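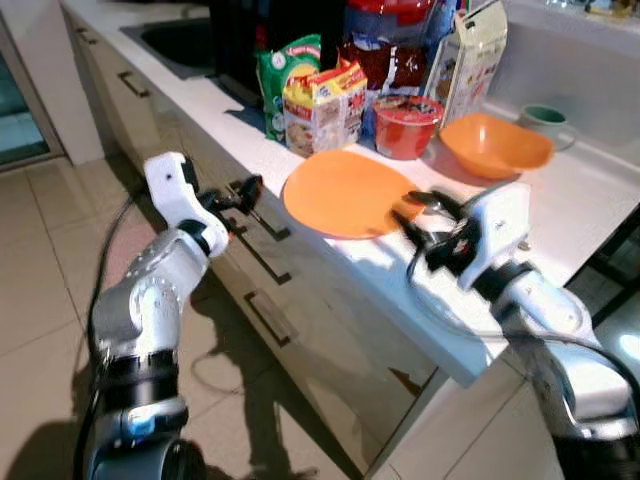

Nyanda at the counter, right gripper going for the orange plate.

1/ Our student team has worked on Nyanda since September. Two arms, one kitchen, and a plate that must go to the sink side.

2/ The plate is harder than we expected. It is flat, so the fingers must catch the rim from the side. Neema Kinyua wrote the new approach angle and we are testing it now.

3/ The bowl is easier, its rim is wide. Noodle cup is also fine. The mug we keep for later, the handle confuses our grasp planner.

4/ Numbers for people who asked: 142 tries with the plate, 73 good. A try is good only if the plate does not touch the counter again before the goal.

5/ Felicja Kozłowski thinks we close the fingers too early — I think we come in too high. We will try both and post the result.

6/ For the Clustum student round we get nine minutes and two restarts. Obadia Rotich is practicing the restart with a timer, he is already faster than me.

7/ If your team did flat dishes before, please write which finger pads you used. Ours slip.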